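I first heard Negi in a car park in Fondedthorpe, which tells you how much attention I'd been paying! They'd already sold out the 400-seater twice and I was still calling them "that new lot" to anyone who'd listen.

So when the second single dropped on Wednesday I cleared my evening. Clarnwood is slower than the debut, all bass and whispering, and Chia-jung Tse finally gets a proper verse (seventeen seconds, I timed it).
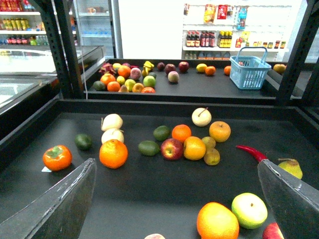 *Photo: Elsa Haugen / Funerska*

Feng-yi Wan told me the chorus went through nine versions before anyone was happy. "I still like the fourth one," she said, laughing, and I'd pay good money to hear it.

The winter dates start in February, in a room that holds 600, and I've got my ticket on the fridge already. If they don't play Clarnwood last I'm writing a letter.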